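Ralholm household organization project
Progress report to Zedeck, June

Work package 2, small grooming items, is on schedule. The package covers 12 item types that households in the survey reported leaving on counters, sinks and beds. Each type is assigned a fixed storage place, and the put-away step is written up as a one-page instruction.

Hairbrushes were taken first. The reference item is a light blue paddle brush with a dark grey cushion pad and ball-tipped bristles.

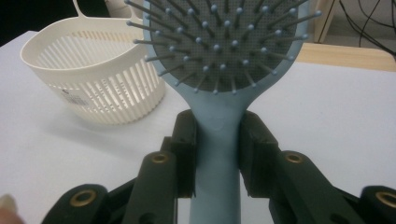
Bakari Kimaro commented on the draft that ball tips catch on open-weave containers, and asked that the instruction specify handle-first placement for this type. The request is accepted and will be tested in the next round.

Storage in this round was a small white plastic basket with a perforated pattern, set on a white tabletop. The target time per item is 60 seconds, including the return of the basket to its shelf. 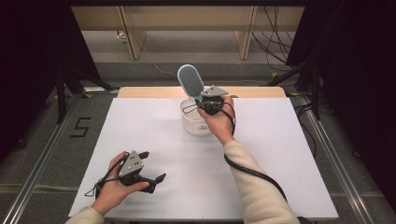 Basket size remains open. Huet has quoted for 29 baskets in two depths — the deeper one suits long handles but takes more shelf space. Spending on containers is capped at 300 dollars under the current budget line. Thibault Hoarau will submit the comb and hair clip instructions next.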